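Getting Smells Out of Plastic Storage Bins

Plastic holds on to odors, and a bin that has been closed for months will usually smell worse than one in daily use. Most of it comes out with things you already have.

Start with hot water and dish soap. Wash the lid separately and work an old toothbrush around any clips and under the rim, where grease collects. Rinse well and dry it fully before you decide whether it still smells.

If it does, put 2 tablespoons of baking soda in the bottom, add enough warm water to cover, and leave it overnight. For onion or curry, use white vinegar the next day. Don't mix the two — they cancel each other out.

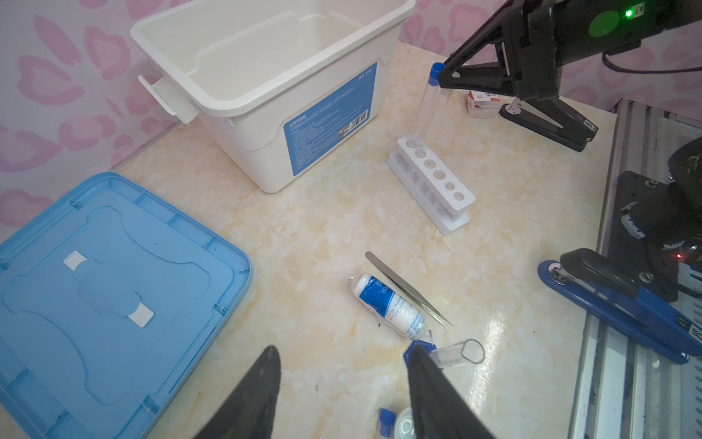
Maysoun Darwish wrote in to say that crumpled newspaper did more for her flour bin than baking soda ever had. She packs it tight, puts the lid on for two nights, then changes the paper and does it again.

Newspaper works well on musty smells. I would wipe the bin out afterward if food is going back in, as the ink can rub off.

Sun helps too. Set the bin outside with the open side facing up, and bring it in by late afternoon. Thin plastic gets brittle if you leave it out for weeks.

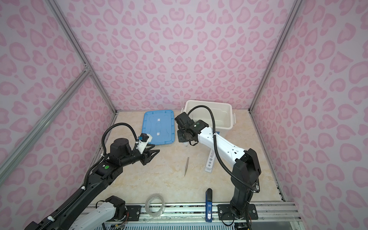

Sticky label residue is a separate job. Rub in a little cooking oil, wait ten minutes, scrape with an old plastic card and wash with soap. Skip acetone, which clouds some plastics for good.

Store clean bins with the lids off or set on loosely. I do all of mine in April, before the winter blankets go away.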